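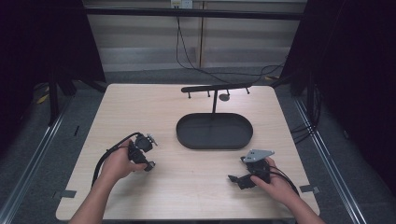 Light wood table, black tray and the stand with the pegs

Ticket 1569 – Girska order sync keeps dropping the last line item

Opened January 13, 2025 by Subbarao Thevar

Hi all, me again! Same problem I had in October, only now it's worse. When an order comes over from the Lisden storefront with more than 9 items on it, the last one never makes it into Girska. The total is right, the tax is right (go figure), but the packing slip is one line short.

Tried so far: logged out and back in, cleared the cache, re-ran the import by hand. Order 71 came through fine on the second try – the other two didn't budge.

Update, after lunch: switched the import from "batch" to "single" and all three are complete now. It's painfully slow though, so please leave this open. Can someone check whether the batch limit got reset in the last update?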